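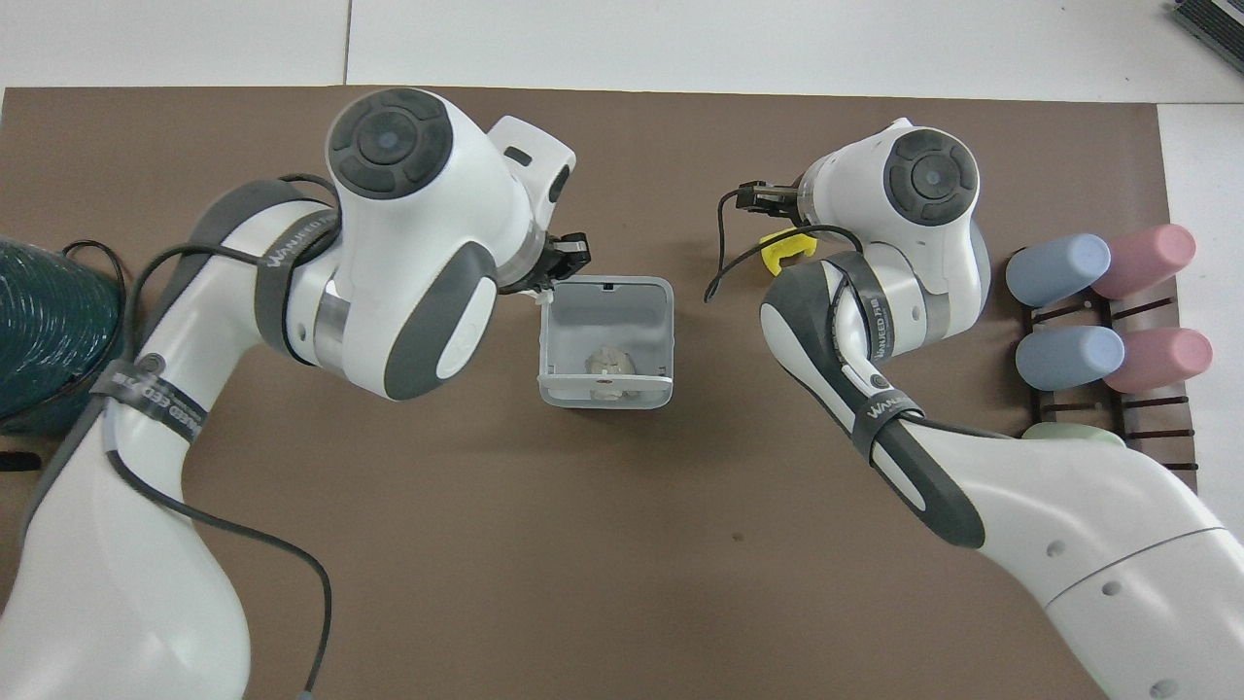 Zwei Arme, eine Matte, eine kleine Dose: mehr braucht der Haushaltstest erst mal nicht.

Ich werde ständig gefragt, wann der Roboter endlich die Küche macht. Meine Antwort ist immer dieselbe: Probier es selbst aus, wenn du irgendwie an zwei Arme rankommst! Man lernt an einem Nachmittag mehr als aus 300 Werbevideos. So gehe ich dabei vor.

Schritt 1: Den Tisch vorbereiten
Leg eine matte, einfarbige Matte unter. Braun ist prima, Hauptsache nichts Glänzendes, sonst sehen die Kameras lauter Lichtflecken. Dann kommen ganz normale Sachen drauf, bei mir Becher auf einem Ständer und eine kleine Kunststoffdose. Lass vorne ordentlich Platz frei, denn da muss später abgelegt werden.

Schritt 2: Die Aufgabe aufschreiben
Und zwar so, dass auch dein Nachbar sie versteht. "Aufräumen" ist keine Aufgabe. "Das kleine gelbe Teil greifen und neben die Dose legen" ist eine. Ashok Pal hat mir das in Tretville eingebläut, als ich noch mit Zetteln ankam, auf denen bloß "Küche" stand (ja, wirklich).

Schritt 3: Klein anfangen
Erst ein Arm, ein Gegenstand, immer dieselbe Startposition. Der zweite Arm wartet solange mit offenem Greifer in der Luft. Fahr langsam an und lass die Finger knapp über der Matte schließen.
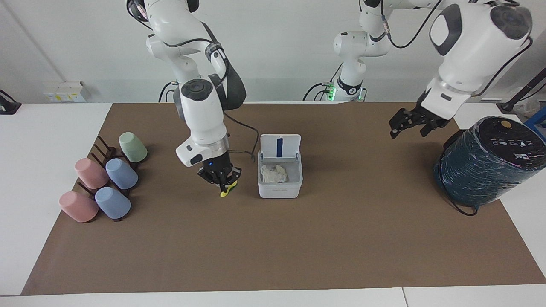
Wenn das klappt, verschiebst du den Gegenstand ein bisschen und machst das Ganze noch mal. Und noch mal. Ich habe in meiner ersten Runde 400 Versuche gemacht, 182 davon waren sauber - für einen Haushalt natürlich viel zu wenig, aber ich war stolz wie Oskar!

Schritt 4: Den zweiten Arm dazunehmen
Jetzt wird es spannend. Einer hält die Dose fest, der andere greift hinein. Weiches, zerknülltes Zeug ist dabei richtig fies, weil es jedes Mal anders liegt. Becher gehen viel leichter, die haben wenigstens immer dieselbe Form.

Schritt 5: Ehrlich mitschreiben
Drei Spalten reichen: geklappt, halb geklappt, daneben. Wer nachhilft, trägt "halb" ein, auch wenn es nur ein Schubs war. Lorne Dhillon wollte das bei seinen Bechern nicht gelten lassen, wir haben bis in den Oktober darüber gestritten.

Und, können sie es nun? Einzelne Handgriffe ja, auf einem vorbereiteten Tisch und mit Geduld. Den Abwasch mache ich weiterhin selbst. Als Nächstes probiere ich Deckel auf und zu, die Liste dafür hängt schon am Kühlschrank.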